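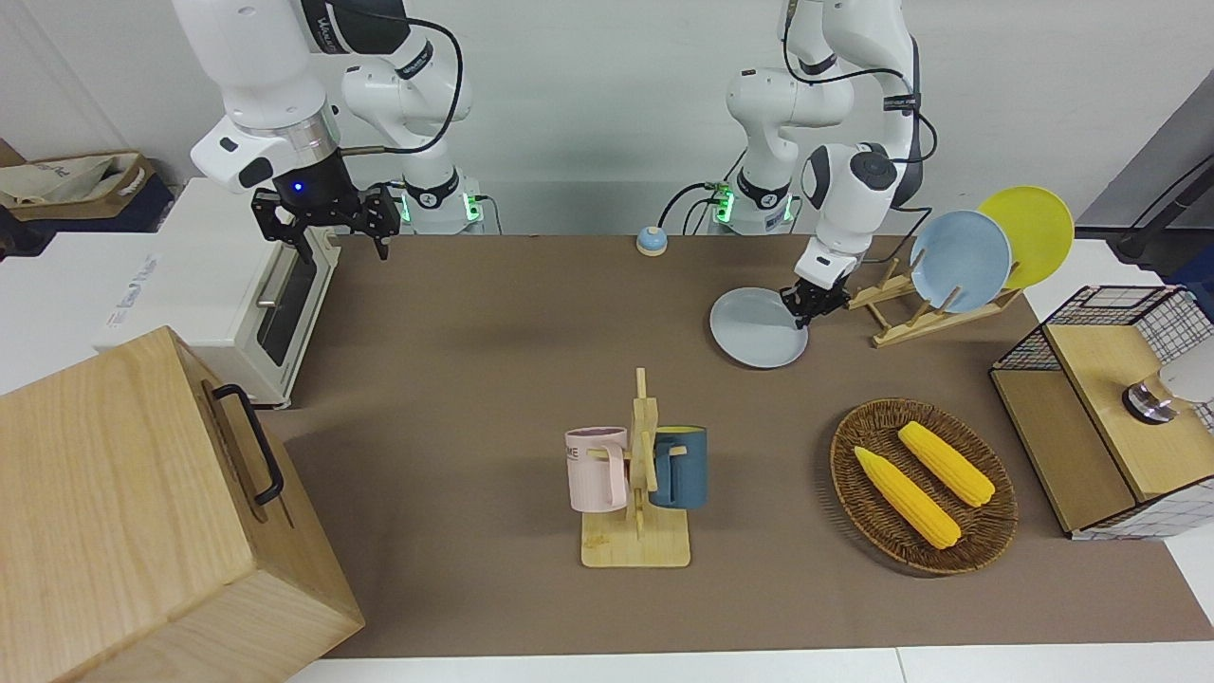
Según Unai Campos, la cifra de inversión extranjera que da un gobierno en su discurso anual casi nunca coincide con la que publica su banco central, y antes de repetirla conviene saber cuál de las dos se está leyendo. Esta sección de la guía de Zullel parte de esa advertencia.

4. Configurar el seguimiento de promesas económicas

Antes de empezar, tenga a mano el texto íntegro del discurso. El resumen de prensa no sirve: suele quitar los plazos.

1. Abra Zullel y elija «Nuevo seguimiento». Escriba el nombre del organismo y la fecha del discurso.

2. Pegue el texto. El programa marca las frases con cifras. También marca números de artículos y aniversarios; bórrelos a mano.

Nota: el límite es de 667 párrafos por documento. El folleto comercial habla de «análisis ilimitado». No lo es.

3. Asigne a cada promesa un año base. Si el orador dice que algo «ha crecido» y no dice desde cuándo, deje el campo vacío. No acepte el año que propone el programa — suele ser el que más favorece al orador.

4. Indique si el importe es nominal o real. Ante la duda, marque «Sin precisar».

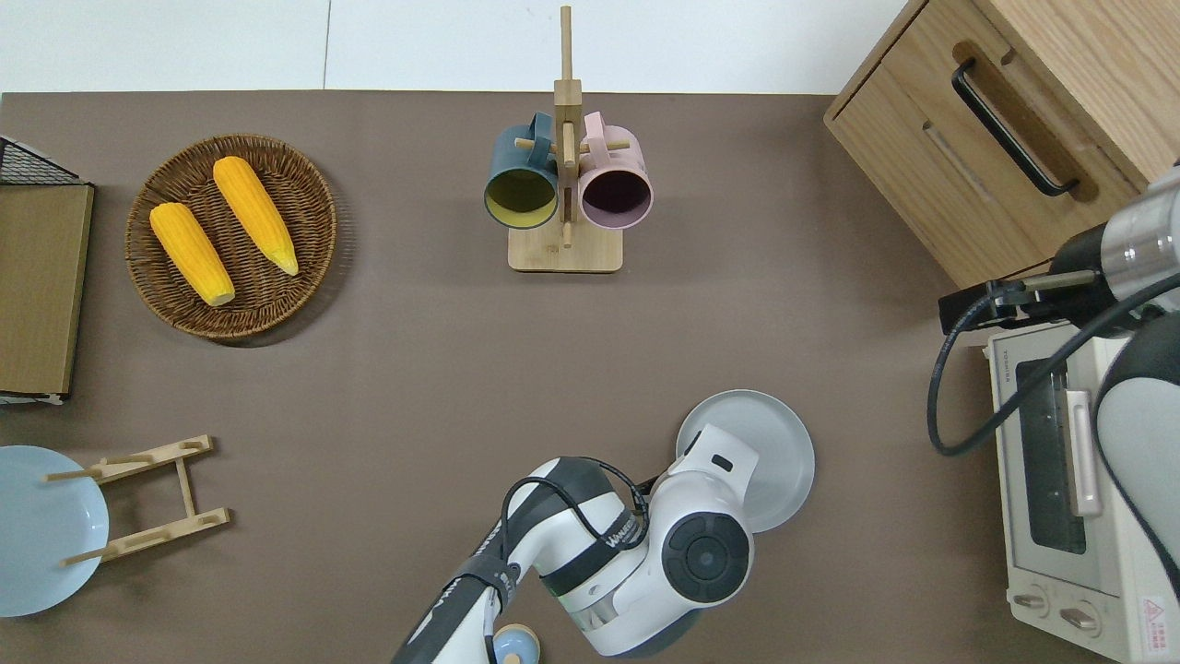
5. Elija la fuente de contraste. Vienen cargadas 27 series, entre ellas la de Rulau y la de Skirton. Las dos se revisan con retraso, así que una promesa puede figurar como cumplida y dejar de estarlo 30 días después.

6. Pulse «Comparar». El resultado aparece como índice de cumplimiento, de 0 a 100.

Precaución: el índice pesa igual una subvención menor que una reforma fiscal. Un 66 no significa que se haya cumplido el 66 por ciento de lo anunciado. No lo publique sin la tabla completa.

7. Guarde una copia con «Exportar tabla». Las versiones anteriores al 12/10/2025 pierden las notas al pie al exportar; Birsen Taşdemir mantiene la lista de las afectadas.

Nota: el método Theodorakopoulos, disponible en «Opciones avanzadas», promete corregir el efecto de la inflación. No hemos visto documentado cómo lo hace. Déjelo desactivado.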